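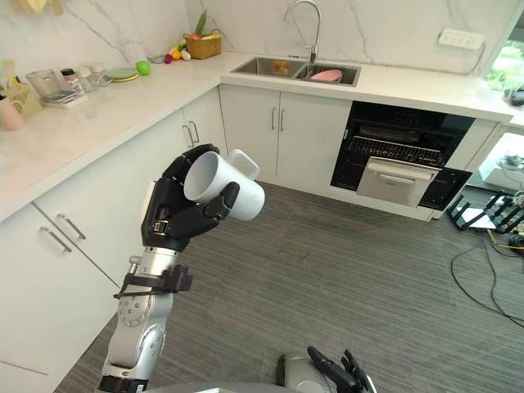 *La taza en la mano derecha-izquierda da igual; lo que importa es cómo está agarrada: por el cuerpo, con el asa libre.*

## Cómo probar si un robot sabe recoger la cocina (sin creerse el vídeo)

Cada pocos meses alguien me manda una demostración de un robot que friega, dobla o guarda, y me pregunta si ya puede dejar de hacerlo él. Mi respuesta sigue siendo que no. Pero conviene saber decir por qué, y para eso va este procedimiento. Lo uso desde octubre con dos manos de varios dedos y una tarea aburrida: pasar la vajilla del fregadero al lavavajillas.

### Antes de empezar

- Elige piezas distintas: una taza con asa, un plato llano, un vaso recto, un bol.
- Deja la encimera como en una casa normal. Si la despejas, mides otra cosa.
- Fija 25 intentos por pieza y apúntalos todos, también los que dan vergüenza.
- Decide de antemano qué es un fallo. Para mí lo es cualquier intervención humana, incluido el «espera, que te lo acerco».

### Paso 1: el agarre

Empieza por la taza. Mira si los dedos rodean el cuerpo o si la pieza cuelga del asa. Después pide un giro de muñeca lento, hasta dejarla boca abajo. Muchos sistemas cogen bien y pierden la pieza en el giro, justo lo que los montajes de vídeo suelen cortar.

### Paso 2: el plato

Un plato tumbado es mucho peor que una taza. Hay que meter un dedo bajo el borde, y sobre una superficie lisa no hay por dónde. Apoyarlo en un escurridor de varillas ayuda bastante; si lo haces, escríbelo en la hoja, que es una ayuda.

### Paso 3: la cesta
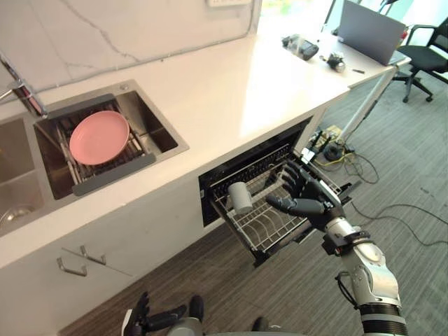 *La mano sobre la cesta, junto al vaso gris. El plato rosa está en el escurridor.*

Soltar cuesta más que coger. Comprueba tres cosas por separado:

1. Que la pieza quede entre las púas y no encima.
2. Que la mano salga sin arrastrarla.
3. Que la cesta entre después hasta el fondo.

Un vaso algo inclinado lo doy por válido si la cesta cierra. Jytte Hauksdóttir, con quien discuto estas hojas, no lo acepta, y quizá tenga razón: la boca tiene que mirar hacia abajo o acabas con un vaso lleno de agua sucia.

### Paso 4: el reloj

Cronometra desde la orden hasta que la mano queda libre. Yo tardo 5 segundos por pieza, hablando por teléfono. Anota también el tiempo de preparación, que casi nunca aparece en los folletos.

### Qué hacer con los resultados

No saques una media de todas las piezas, porque las tazas tapan a los platos. Y repite la prueba otro día, con la vajilla cambiada de sitio. Hasta que un robot pase 2 tandas seguidas sin que nadie lo toque, yo no hablaría de tareas domésticas resueltas.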